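Chapter 4
Public Art and the Street

Before you read
Think of a wall, statue or mosaic that you pass often. Who paid for it? Who is allowed to remove it?

A museum chooses its visitors a little, by its door and its ticket. Art in the street has no door. People meet it on the way to work, and many of them did not ask for it. In this chapter we study how a city decides what to put in its shared places, and what happens when the neighbors do not agree.

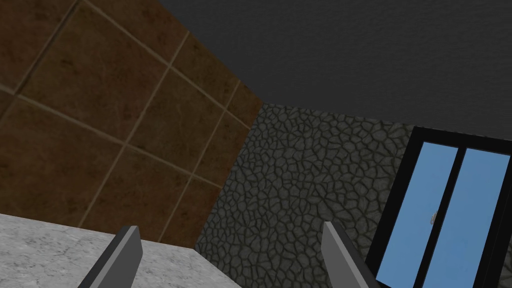
Figure 4.1 Brown tile and a speckled, marble-like surface.

Our main case is the Adden Street mural. In September the painter Ese Okeke proposed a long work for the side of the old Wetex building. The district received 2,791 written comments, and 929 of them were against the plan. Most of these did not speak about the painting itself. They spoke about the wall, which the residents already liked as it was – plain and dark.

Surface is therefore our first topic. A rough ground takes paint in a different way than a smooth one, and it also ages differently. 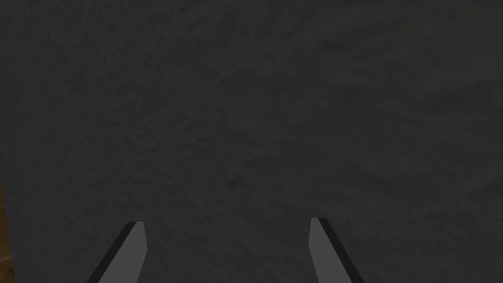

4.1 Who owns the view?

The sculptor Melquiades Salinas said that a public work has "one maker and 2,000 owners." The law is less generous. In the MacLeod case, which we read in section 4.3, the owner of the building could paint over a mural after giving the artist 100 days of notice.

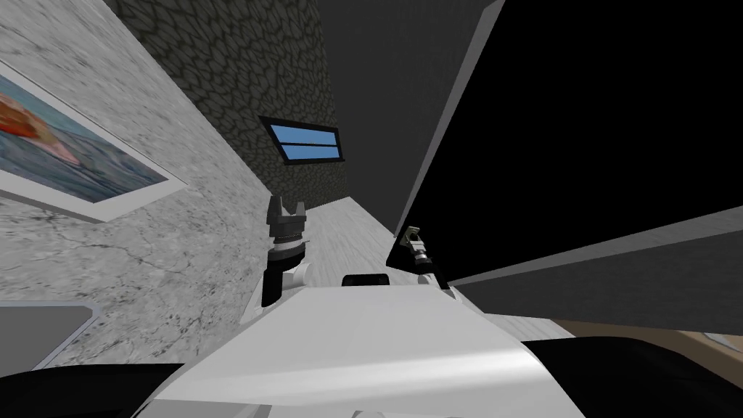 Figure 4.2 Two robot arms on a white body, with a narrow strip of light gray floor beyond.

Key terms for this section: commission, site, moral rights, removal. Write your own meaning for each term now, and correct it when you finish the chapter.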